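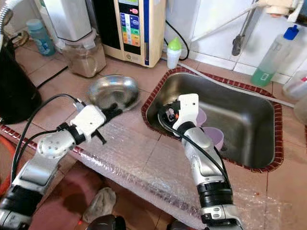

Rowena Dumlao told us that the rest-day clause had been read aloud to her at the agency office, that she had signed under it, and that she had worked through the Sunday that followed and most of the Sundays after that. Asked whether she had reported this, she said the form wanted her employer's signature.

Figure 2. Kitchen sink and tiled countertop.

4.2 What the compliance rate measures

The Brakville Code on Live-In Domestic Work asks signatory households to give one full day of rest a week, to pay wages by bank transfer, and to leave passports in the worker's hands. Its first annual report puts compliance with the rest-day clause at 90 percent. The number has since been repeated in two city briefings and in the funding request for the second phase. We think it should be used with a good deal more care than it has been so far.

The rate is drawn from monthly forms. Each form is filled in by the household, signed by both parties, and returned to the placement agency, in most cases Jokirance. A form with the rest-day box checked counts as compliant. A form that is never returned counts as nothing at all and drops out of the calculation. The report does not say how many were missing in any month, and the agency declined to give us that number. If households that ignore the clause are also the ones that ignore the paperwork, and it would be odd if they were not, the published rate is too high by an amount that cannot be worked out from the published material.

The signature is a second problem. A worker whose visa is tied to the household is being asked to contradict her employer on a sheet of paper that her employer will read and mail. Earlier studies of factory audits have treated answers given in front of a supervisor as weak evidence, and we see no reason to be more generous when the workplace is a private home. Ebuka Okeke, in a written comment on our draft, objected that some workers do refuse to sign and that the agency follows up when they do. That may be so. The report lists no such case, and we were shown no record of one.

Our own interviews do not settle the matter. We spoke with 60 workers, reached through a drop-in center in Laltby, and people who go to a drop-in center on their day off are by definition people who sometimes get one. Our sample therefore leans the same way as the official one, though for a different reason. Even so, the answers sit badly with the report. Many described a rest day that began after breakfast had been served and ended in time for dinner. Some were on call for children at night. One described a normal working day of 14 hours and a "free" Sunday that was shorter only by the afternoon. All of these arrangements could be checked off as a day of rest, and the workers who had seen the form said that they were.

The Code defines a rest day as "a day free from regular duties." It does not say when the day starts, how long it lasts, or whether the worker may leave the house. Junpei Yagi has argued that loose wording was the price of getting households to sign, and that a stricter text can follow once the habit is formed. We have heard this argument made for other voluntary codes and would like to see a case in which the stricter text arrived. The draft for the second phase, circulated in April, keeps the definition word for word.

None of this shows that the Code has made things worse, or that it has had no effect. Wage payment by transfer leaves a bank record, and on that clause we found little to quarrel with. The rest-day clause leaves only the form. Section 4.3 turns to the passport clause, where the evidence is thinner still and the claims made for it are larger.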